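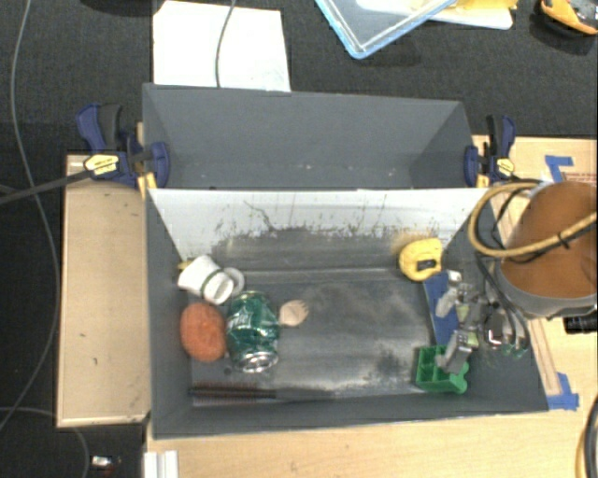
Search this site Search Go

Nundstead Parish Recipe Cards - data card

Transcriptions of handwritten recipe cards from Nundstead, typed up by Mayu Kobori and checked by Tetsuya Maruyama. Last updated 2018-03-16.

Files

cards.csv - one row per card
ingredients.csv - one row per ingredient, linked by card_id

Spelling is kept as written. Amounts are in the original units, so "a teacup" stays "a teacup". Where a word could not be read, the field says ILLEGIBLE.

Known problems

- 9 cards have no title. The first ingredient is used in its place.
- Cards 50 to 80 were typed in January from photocopies and have more gaps than the rest.
- Oven settings are plain text and will not sort.

Version 2 splits method and notes into separate columns. Scripts written for version 1 need the new column names.

Send corrections to Mayu with the card_id and the line number.

2 comments 9 shares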